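## 4. Prepare the table and the foam cover

This section explains how to cover the work table with the Plomico foam board and how to keep the surface in good order. One person can do it, but the large board is easier to carry with two.

You need:

- 1 Plomico foam board, white
- 4 strips of removable tape
- a soft cloth and a small hand brush
- a bowl of lukewarm water with a drop of dish soap

### 4.1 Laying the board

1. Remove everything from the table, also the small things like pencils and screws.
2. Brush the table top. A grain of sand under the board will make a bump that you feel later through the foam.
3. Take the board by its two long sides and lay it down flat. Do not slide it over the table edge, the foam can tear there.
4. Push the board gently until it lies straight with the table.
5. Fix each corner from below with one strip of tape.

> **Note:** A new board may stay a little curved after unpacking. Leave it flat overnight with the curved side down, and lay it on the table in the morning.

> **Caution:** Do not cut on the foam. For knife work put the Gavik cutting mat on top.
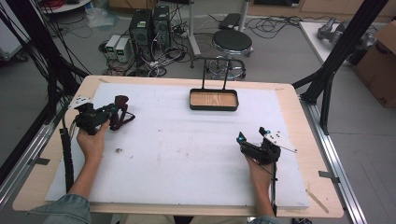 Daily cleaning of the foam takes a few minutes and should be done before the first work of the day. Look over the board from the side, with your eyes low, so that crumbs and marks are easier to notice. A little brown speck left of the middle, or faint smudges on the white, are normal on a board in use and do not mean that it must be changed. Also check the corners for loose pieces, for example a thin wooden stick lying near the lower right one, and put them away before you lean on the board.

### 4.2 Cleaning

1. Lift trays from the board — do not push them, their edges can scratch.
2. Brush from the middle to the outside.
3. Wipe smudges with the damp cloth, in small circles and without pressure.
4. Let the board dry in the air. Never use a hair dryer or a heater.
5. Put the trays back.

> **Caution:** Alcohol and acetone dissolve the foam. Use only soap and water.

### 4.3 Trays with a handle

Place the tray at the far end of the board, near the center, so that the near part stays free for your hands. If the handle stands up, be careful with wide sleeves when you reach over it. Do not put more than 2 kg in one tray. A heavier load will leave a print in the foam, and such a print does not go away.

### 4.4 When to change the board

Turn the board over when one side has dents deeper than 4 mm. When both sides are worn, order a new board from Ranjbar with part number 57. Old boards can be cut in pieces and used as packing material in the Nadham storage boxes.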